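Jun 3, 2023 - Getthorpe bench, two-arm rig

Read the new Gruklow handling sheet again over tea. Eight pages, and most of it is about forms. The part that matters to us is the section on "pointed and edged objects in shared reach", which is two paragraphs long and was plainly written by someone thinking of a cage with a fence round it. We don't have a fence. We have a table, two arms and a stop button on a lead.

My complaint is with the word "secured". The sheet says any tool with a point must be secured before a second arm enters the work area. Secured how? If I tape the scissors down they stop being a thing the arms can pick up, and picking things up is the job. If it only means lying flat and not likely to roll, then it should say so. I've been working to the second reading and have written that on the whiteboard so at least we're all wrong in the same way.

Desk items today: scissors, screwdrivers, cups and pens. Cup work first, with the scissors and a screwdriver left lying on the wood, closed blades, handles towards the near side. I want that as the house rule whatever Gruklow decides.

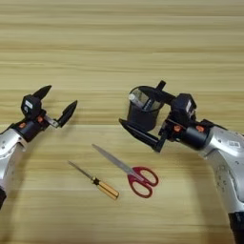 Does a tool lying on the table count as being inside the working area if neither arm has been told to touch it?

It counts. The area is whatever the arms can reach, plus whatever they might knock, and what the task list says makes no difference to a pair of blades. The Gurkero note from last July put it that way and I haven't seen a better wording since. Treat it as live until it is off the table or the arms are stopped.

Speed. The sheet gives no figure for open tables, so we carry on with our own: 600 mm/s as the ceiling for empty fingers, and well under that for anything with a point. I don't have much faith in the 600. It was copied from an older setup with lighter arms and I can't find the working behind it. Somebody should redo it before we quote it to anyone outside.

Keep-out gap between the two grippers is 5 cm in software. Fine for cups. Not fine for a screwdriver, as the check is done on the gripper and knows nothing about the length of metal sticking out of it. The tip can be well past the gap and the software is perfectly happy. I raised this when the Tăng code came in and was told the planner "accounts for the payload". It accounts for the weight. Weight was never the worry.

So for now, by hand:

- shaft points into open table, never along the line to the other gripper
- other arm holds still, fingers open, until the tool is back down
- pen pot stays upright and out from under the shaft
- one person on the stop button and not on the keyboard as well

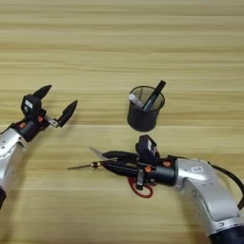 The last of those is the one we let slip. With two of us in, it's tempting for both to watch the screen. I've done it myself. The sheet asks for "continuous supervision" and then lets you tick a box for it at the end of the session, so the tick proves you own a pen. I'd sooner write down who had the button and when they swapped. Have started a column for it on the inside cover.

Handover between arms: not doing it with anything pointed. The sheet permits it "where risk has been assessed". By whom, against what? Leave it out until the gap check knows about tool length.

To do
- measure the overhang on each long tool and put it in the tool file
- ask Gruklow what "secured" means, in writing
- find the origin of 600 or replace it
- new lead for the stop button, the present one is around 2 m and catches on the chair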